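Gloves, Baskets and Small Things: The Utility Room Gallery

Posted by Brenda Leiva, 6 September 2024

The utility room at the Domínguez house is the smallest room I have worked on this year. It had one shelf, a sink and a drawer that would not close. Most of what was in the drawer was gloves: gardening gloves, dish gloves, winter gloves without a partner. The family wanted a place for them that the kids could reach and that did not need a label maker.

We settled on open baskets. There are 4 of them now, one for each kind of glove plus one for odd ones that are waiting for a match. The odd ones get until October and then they go. I kept the budget under 400 for the whole room, paint included, and the baskets were the cheapest part of it.

Captions are short. Paint and shelf details are at the bottom of the page.

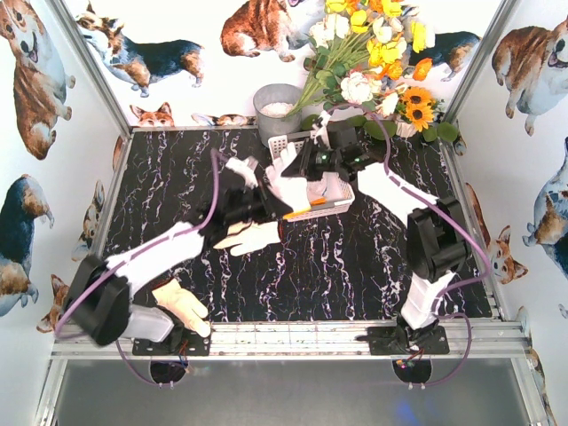

Should gloves be dry before they go in a basket?

Leave them on a rack overnight first, cuffs down and open. Holes in the sides of a basket help air move around, but a damp glove at the bottom of a full one will still smell by the end of the week.

White perforated basket with grey handle strips, and a white glove with an orange edge at the cuff. The black top with white veining shows up pale things well, so I like it for sorting.

Notes on the room

The shelf is a Fultar, the 1000 mm length, cut down at one end to clear the pipe. It sits low enough for the youngest to reach. I put the brackets closer together than the instructions asked for — the wall is old and I did not trust it.

Paint is Kisex in a plain off-white, two coats. The second coat went on the next morning.

The drawer closes now. It holds string, clothespins and the spare key for the meter box.

Next gallery: the hall closet at Grostitden, with 6 hooks, one long bench and a lot of boots. If you have asked me about boot trays, I will cover them there.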